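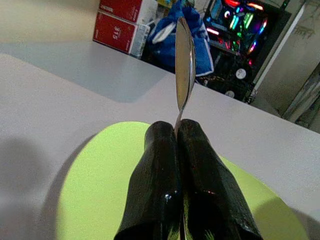 **Minutes – September, 2pm start**

Present: Milagros Betancur (chair), Teófilo Puma (notes). Apols from Breathnach.

1. Table laying. Spoons – TP says close to usable, forks not. MB not convinced, wants 121 trials logged before we tell Bekitz anything.

2. Washing up – no. Agreed too soon. Revisit after Lumier quote.

3. Shop floor. Skikden asking if it can restack shelves overnight. MB: a person does it in 20 mins, we cant match that yet. TP to reply polietly.

4. Budget – 2000 left, gripper spares first.

AOB none. Closed 2.25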